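Zelenák Win at Home After a Slow First Half 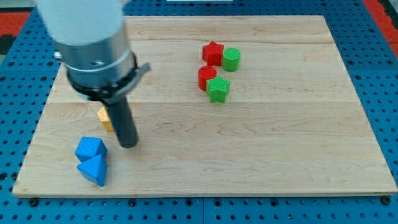
A light wooden board on a blue pegboard table, with a gripper finger just over the wood.

Zelenák started the August games with a home win against Vurkmont, but the first half was hard to watch. Both teams missed easy shots, and the ball was lost so often that the two coaches used all their time-outs before the break.

Vurkmont looked better in the opening minutes. Their center Kojo Alhassan was too strong under the basket and he took almost every rebound on his side. Zelenák answered only from the free throw line, and at halftime the guests were in front by 6 points.

After the break the home team came out with a different defense. Matúš Kadlec was moved to guard Alhassan, and with help from the weak side he kept him to 2 baskets in the whole second half. It was tiring work and Kadlec finished the game with four fouls, but it gave the team the time they needed to find their shots again.

The best of them was Radek Koubek. He made three long shots in a row at the start of the last quarter, and the lead changed for the first time since the opening minutes. Vurkmont came back to one point with 40 seconds to play. Koubek then missed, Kadlec got the rebound, and he was fouled before he could pass. He made both free throws and the game ended with a difference of 3 points.

"We did not play nice basketball today," said the Zelenák coach, Hedvika Jireš. "In the first half we were standing and looking at each other. I told them to run, and in the third quarter they finally ran."

Vurkmont were without their first point guard, who hurt his ankle in training. Their coach, Alžběta Danko, did not want to speak much about it. She said that her bench played well enough to win and that the free throws decided the game - her team missed nine of them.

Zelenák now travel to Enent, where they lost both games last season. Vurkmont stay on the road and play at Flirketti.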